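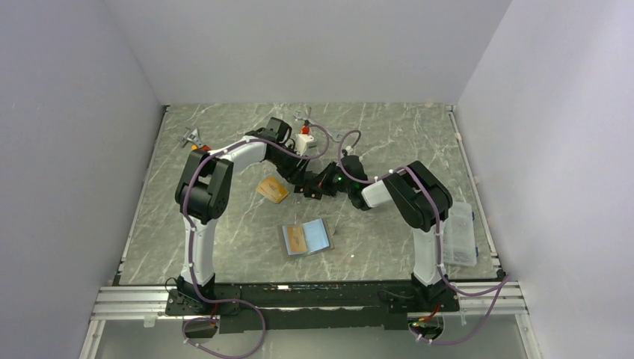 2022-03-28

Got the scan of the baptism register back from Raquel Amaral this morning, and it settles the question of the first wife. Her name was Inês, not Agnes, and she was buried in July, four months after the second child was born. I had her dying the year before. I read the page through twice before changing anything in the file. The ink on it has faded to the same grey as the marbled tabletop, white veins and all, and I had to push the contrast up to get the godparents' names. One of them is a Magalhães, so Lourenço may be related to us after all. I'll write to him tonight.

The family tree now stands at 1,192 people. I moved the whole thing over to Skilix last month and the transfer lost the middle names on the Toren branch. I have fixed 80 of them by hand. The rest will have to wait until I have the paper charts out again, and those are in the hall cupboard under the winter coats.

Second job was the passenger list. Great-grandfather Joaquim always said he came out alone at 17. The list has him at 19, travelling with a brother called Manuel who never appears in anything else I have. No marriage, no naturalisation, no grave at Plisport. Mum had never heard of a Manuel. She rang back an hour later to say there was an Uncle Manny who sent oranges at Christmas, but she thought he was a neighbour.

If Manuel went inland he may be in the rates books. The library holds them on film, 2,449 frames for the years I want, and the index only covers property owners. He would have been a labourer renting a room. I'll do a first pass over the years straight after they landed and see how my eyes hold up.

Paid the Najafi invoice for the translation of the three letters. Good work, and she marked clearly where she was guessing. The second letter mentions a house with a green gate and a debt to the baker. The third is mostly about the weather and someone's bad knee. It is signed with an M, so I'd assumed it was from Maria, the sister. I should look at that handwriting again now.

Raquel says there are 118 pages in the burial register and she has only been through the first half. She will keep going when the parish office opens again. I told her there was no hurry and offered to pay for her petrol. She said no to the petrol.

Things to do: write to Lourenço, correct the burial date, add Manuel with a question mark, ask Mum who might still have photos from the old house. Her cousin in Perth had a tin of them at one stage.

Rain all afternoon. Soup for tea. Bed by ten.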